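Skukuvley Poetry Prize Goes to Cyprian Piątek

Poet Cyprian Piątek has won this year's Skukuvley Poetry Prize for his second collection, Wikomau, the organizers announced in April. 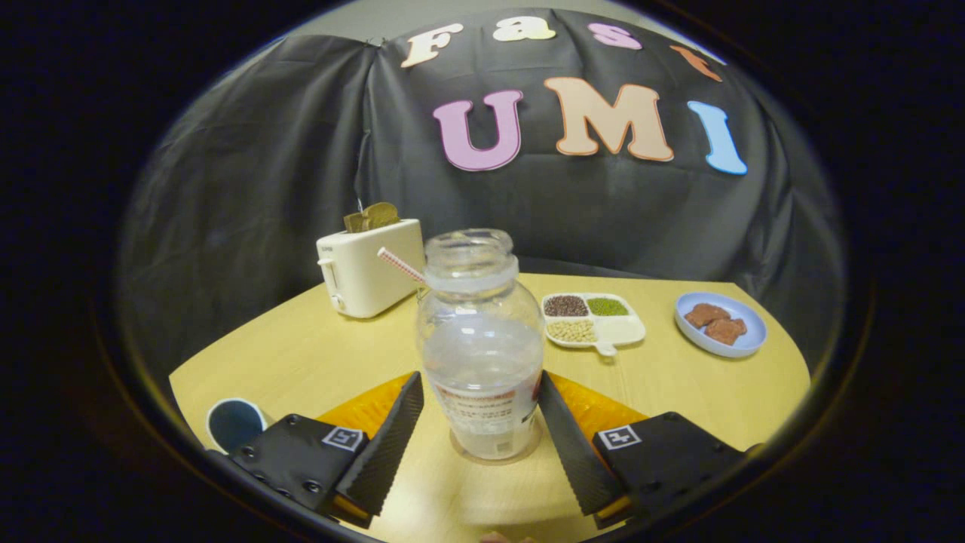

By Nikola Domański
Books and Writing

The book was picked from 130 entries, up from last year. It is made up of 25 poems, most of them short, set in a river town over a single winter. The judges praised its "steady ear and lack of fuss."

Piątek came to poetry late. He worked as a surveyor before his first pamphlet was printed by Urbańczyk, the small press that also published Wikomau. His poems have been translated into three languages and have appeared in the quarterly Plutix, where he was poetry editor for four years.

The prize comes with a cash award and a month's stay at the Skukuvley writers' house. Piątek said he would use the time to finish a long poem he started at 19 and has put down several times.

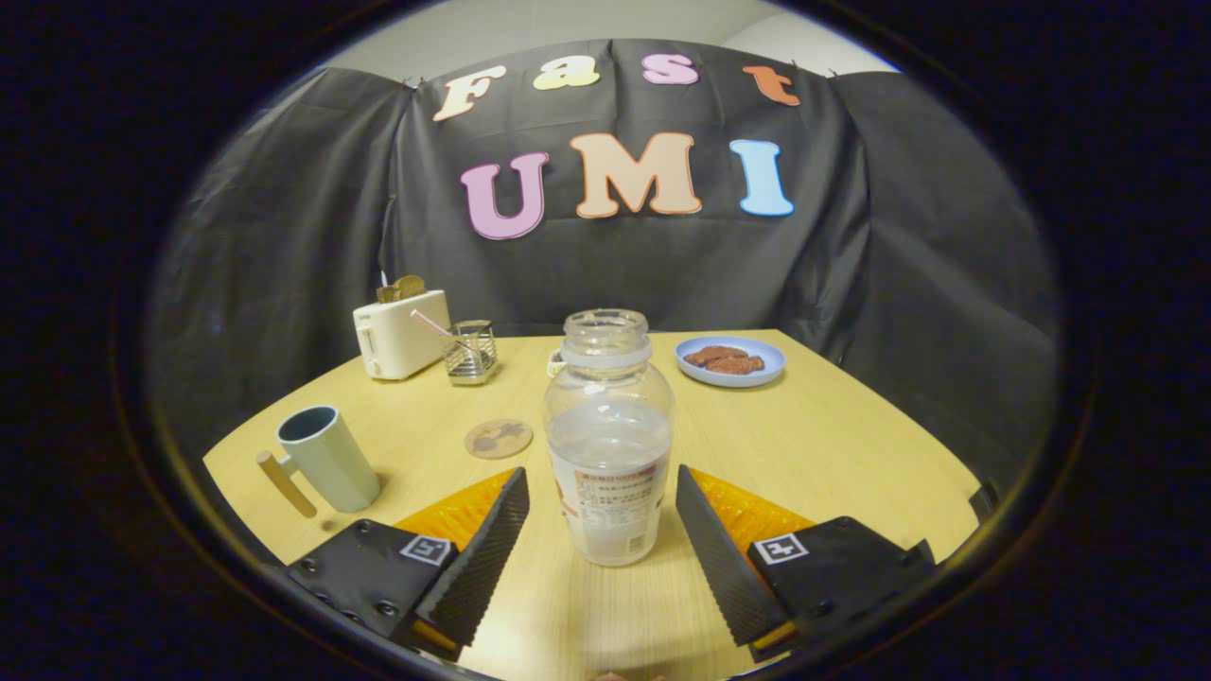
Reading and reprint

Piątek will read from the book at the Skukuvley town library at 7 p.m. on the night of the award ceremony. Admission is free. Urbańczyk has ordered a second printing, and copies will be on sale at the door.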